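Housekeeping Skills, Unit 5: Making Up a Bed in White Linen

Instructor: Liliana Testa
Bring this handout to the practice room. Reading for this unit is in the Solís workbook, section 7.

## 1. Before you start

Strip the bed down to the mattress and put used linen straight into the bag. Never set it on the floor or on a chair. Check the mattress for stains and report any to the desk before you cover them up.

Clean linen comes out of the closet folded in thirds. Lay it across the bed with the fold toward you. A sheet that has been stored well will show soft fold lines at first. Most of these go when the sheet is pulled tight at the corners, so don't reach for the iron yet.
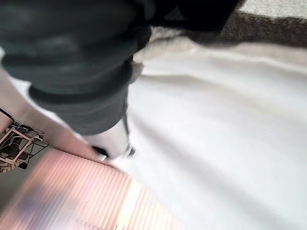

*Fig. 1. White fabric with shallow folds running on the diagonal.*

## 2. The bottom sheet

1. Open the sheet from the center of the bed outward.
2. Check that the overhang is the same on both sides.
3. Tuck the head end first, then the foot.
4. Miter the corners (see the Unit 4 handout).
5. Tuck the sides last, working from head to foot.

Run the flat of your hand over the sheet when you finish. If you feel a ridge, untuck the nearest side and pull again. Smoothing from the top only moves the ridge somewhere else.

## 3. Pillows

Pillows are handled by the edges of the case. Do not hold one under your chin to get the case on, even if that is how you do it at home. Lay the pillow on the bed, turn the case halfway inside out, take hold of the pillow through it, and draw the case down.

Once the case is on, take the near edge in both hands, lift it a little, and let the filling settle back. 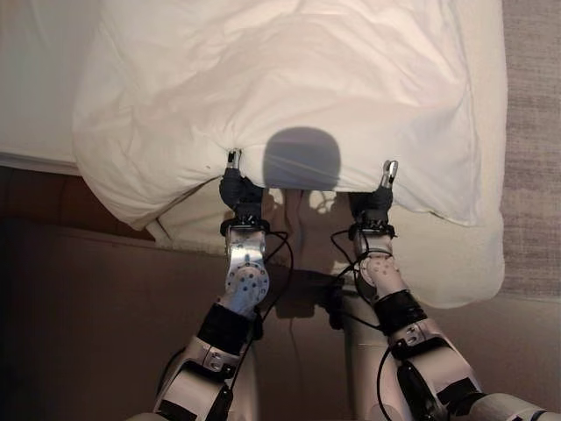 *Fig. 2. Near edge lifted, with the fabric gathered between the two holding points.*

Common faults at this stage:

- Filling bunched at one end. Lay the pillow flat and press it outward from the middle.
- Empty corners on the case. Push the pillow corner in from inside the case, one hand in, one hand out.
- Case twisted. Look at the side seam. It should follow the side of the pillow.

On a double bed, set the far pillow first and then the near one, so you don't lean across a finished side. 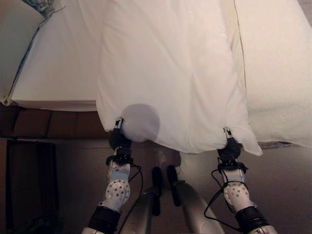
Closed ends of the cases face the door. Pillows lie flat unless the room card says otherwise. In the Aline rooms they stand against the headboard, and Yung-ching Tsai will cover that arrangement in Unit 6.

## 4. Gripping the cloth

Pick up linen with the fingertips in a row along the edge and the thumb opposite. A full fist leaves a star of creases that shows up badly on white cotton. Shift your grip along the edge as you go and the creases stay small. 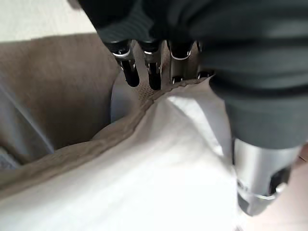

*Fig. 3. Fingertips side by side on the upper edge of a white cloth. Note the crinkling near the grip.*

## 5. Practice

Work in pairs and change sides after each bed. The time allowed is 15 minutes per bed, stripping included. Leave the finished bed uncovered until it has been checked.

Spare cases are in the Jutex bin, by size. Return any with loose seams to the mending shelf.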